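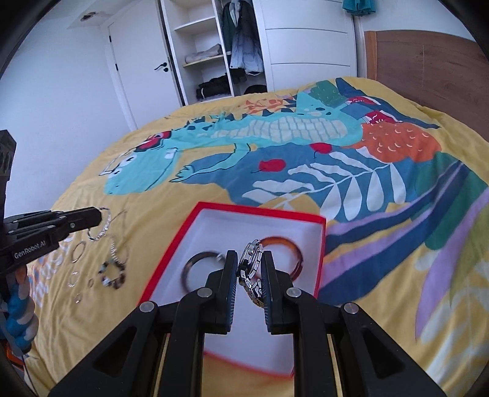
October, 4:40 pm. Glue trial, Asard hide glue against our usual Gundell.

Jhosep Huaranga says the Asard sets harder in a cold shop. Not convinced. Cut 8 lap joints from the same maple board, four per glue, clamped overnight, sanded to 200 first. Best Asard joint let go at 1,270 pounds. Best Gundell was 400 under that, but one of its joints had a dry corner – my fault, so I'm throwing it out.

Four joints prove very little. The Asard jar was also fresh and our Gundell has been open since spring. Redo with a new jar before anyone tells Alvarado we're switching. Need more maple.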